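Notes for the budgeting talk, Lenni Kinnunen, Climerov meetup, February

Slide 1. Hi, thanks for sticking around after the coffee. I'm Lenni, I do the buying for a small robotics group at Kuken, so I'm the person who says no to things. Tonight is money: what we planned to spend on hand-held grippers, what we did spend, and what I'd put on the order form next time.

Slide 2. Let people look for a moment before talking.
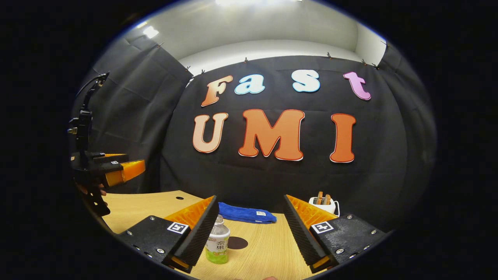
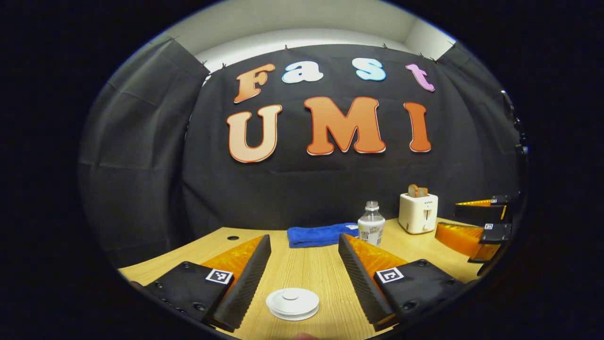

Hand-held grippers over the table, with the towel, bottle and toaster set out.

Point at the fingers first. Orange, ribbed or wedge-shaped depending on how you catch them, with a dark pad on the inner face. In my first budget all of that was one line called "gripper." Big mistake! Fingers and pads are things you reorder, so they get their own line now, with spares from day one.

Then the little black-and-white markers. They cost next to nothing, and we still lost an afternoon over them — I'd ordered exactly as many as we needed and then one got scratched. Buy a whole extra sheet.

Slide 3. The table. Ask who here has budgeted for a towel. (Wait for hands, there won't be many.) A towel, a bottle, a toaster, toast... it's all cheap and it all ends up on somebody's personal card unless you plan for it. I set aside 400 for props and came in at 198, so I was pretty happy with that one. The black cloth and clips came out of the same pot.

Slide 4. Quotes. We asked Pesten and Hollenstein for the same list. Pesten was cheaper per part but wanted 14 weeks on the finger sets. Hollenstein could ship from stock and charged for it. We split the order, and I'd do that again, though the paperwork was a pain. Read out the shipping line here, people always gasp.

Slide 5. Hours. Someone has to set up, swap parts, charge things and put it all away. I logged roughly 58 hours over the first stretch and had planned for none of them. If your boss only looks at the hardware total, put the hours on the same page.

Slide 6. The spreadsheet. Don't read it out! Just show the three columns — buy once, buy again, people's time — and say I'll send the blank version to anyone who leaves me an email.

Questions. If someone asks about leasing, we never got a quote, so say so and pass the mic.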